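Backyard Lessons for a Two-Fingered Robot

At Lerau, teaching a robot starts with a person holding a pair of hand controls. The operator sees what the robot sees, moves the gripper through a chore, and the software saves every motion. A new operator needs 18 practice runs before any of the work is kept.

Most of it happens in simulation. The company's Nisimix software has 34 outdoor settings, among them a patio with a charcoal grill and woven seating.
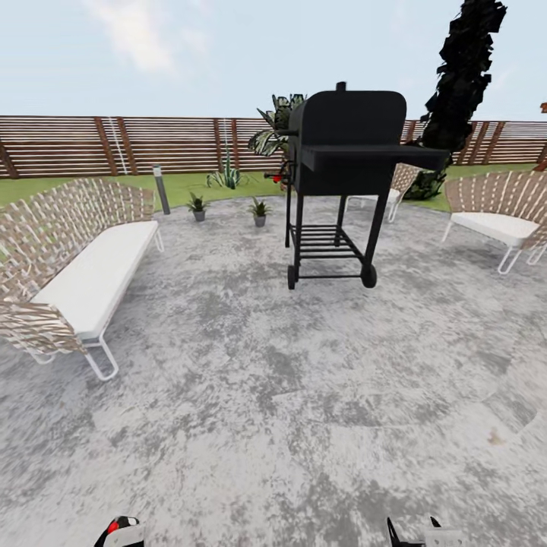
Page last updated: April

Operators work in two-hour shifts and repeat each chore with small changes. A chair gets moved a foot, or the robot starts from the other side of the patio. Lerau wants 1,000 good runs per chore, and cleaning up around a grill has taken roughly 2,000 tries to get there.

Slow, steady driving makes the best lessons. Runs with long pauses are thrown out on Wednesday, when the week's work is checked.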